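Helpers wanted for home robot build (Mindari workshop)

We are two people, Talha Bangash and Kálmán Gál, and we build a two-arm robot named Birna in a shared workshop. She should learn the small jobs of a home. At present we work on bags and bins, and thin plastic is very difficult for her grippers.

We look for two or three persons who can come in the evenings, from May. You will steer the arms, repair cables and brackets, and write down what went wrong. Experience with Python is welcome but it is not required. Patience is required.
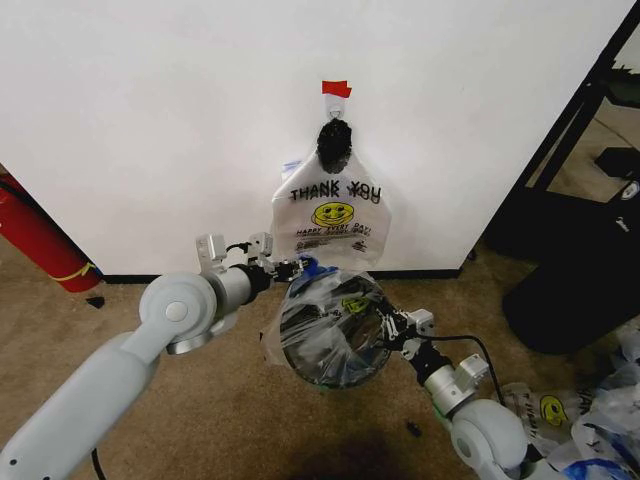

Birna's two grippers holding a clear bag at what is probably a bin.

The work is not paid. We give you a key, a shelf for your own project and free use of the 3D printer. Each helper may also spend up to 2000 crowns on parts.

Please write a few lines about something you have built, also if it did not work, and put "Birna 431" in the subject. Kálmán answers the mails, usually after 20:00. You must be at least 18 years old.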